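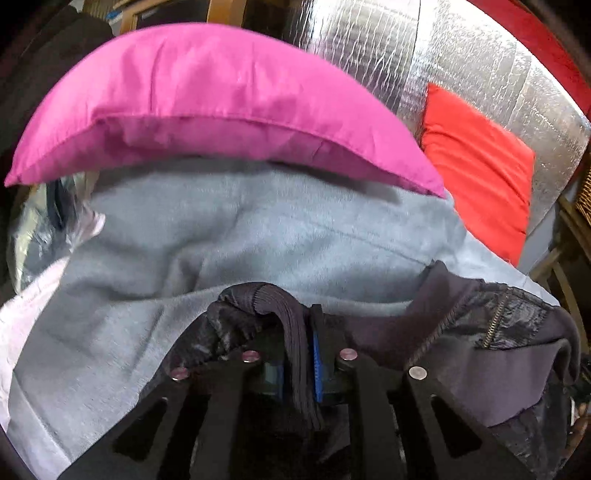
I don't believe in folding methods. I want that written down before I tell how the evening went, so that if I read this in July with a dresser full of tidy little bundles I'll remember who I was. The book came from Jui-lin Kwan, who swears by it. It's called Mindance and it claims any bedroom can be put right in 90 minutes. Mine has the pink cushion and the orange one shoved up at one end of the bed, and next to them the crinkly foil sheet, which I bought for cold nights and have never once used. The book has a chapter on cushions. It has nothing on foil sheets. I put the dark jacket down on the blue-gray sheet and thought I'd see what the experts had to say about that.

What they say is that you smooth it first. Lay it flat, run your hands outward from the middle, "let the garment tell you its shape." Mine told me it had been on the hook behind the door since winter. Then sleeves in, sides in, bottom up, roll. There's a drawing with 8 little arrows on it and I'd like to meet whoever managed to follow the fifth one.

17 June 2023 and I am arguing with a drawing.

I tried it three times. The first roll was fat at one end. The second looked fine until I let go. The third I tied with a shoelace, and the book doesn't mention shoelaces, so I suppose that was cheating.
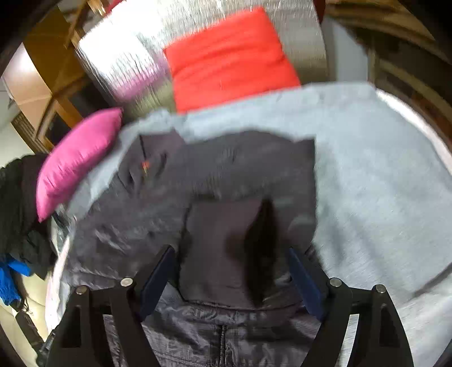 Muammer Kurtuluş called in the middle of all this and I asked how he keeps his jackets. On hangers, he said, like a person. I said the book is against hangers for anything soft because they "tire the shoulders." He wanted to know whose shoulders. I told him I'd look it up and I did, and it doesn't say.

He also thinks I should get rid of the thing. Maybe. I looked it over while we talked, and the seams seem sound to me, and I can't see throwing out a jacket over how it folds. The book would have me hold it and wait for a feeling. I held it. I felt that my arms were getting tired.

To be fair to Jui-lin, the sock part worked. I did the socks last night and the drawer does close now, which it hasn't since I moved in. So there may be something in it. But a sock is easy. You could fold a sock any way you like and it would stay put. I'd like to see the same trick done on a winter coat by someone with a job.

Cushions: the book says keep two at most. I have two. I got no credit for this anywhere in the chapter.

Gave up and hung the jacket back on its hook. The foil sheet is going on the closet shelf tomorrow, or under the bed. I still have to call the Komine people about the drawer handle, and give the book back before she asks what I thought of it.

Recent entries
The sock drawer, grudgingly
Poon's sent the wrong shelf again
1000 pieces and no picture on the box
Is the Flurkell steamer any good?
Rain, soup, bed by nine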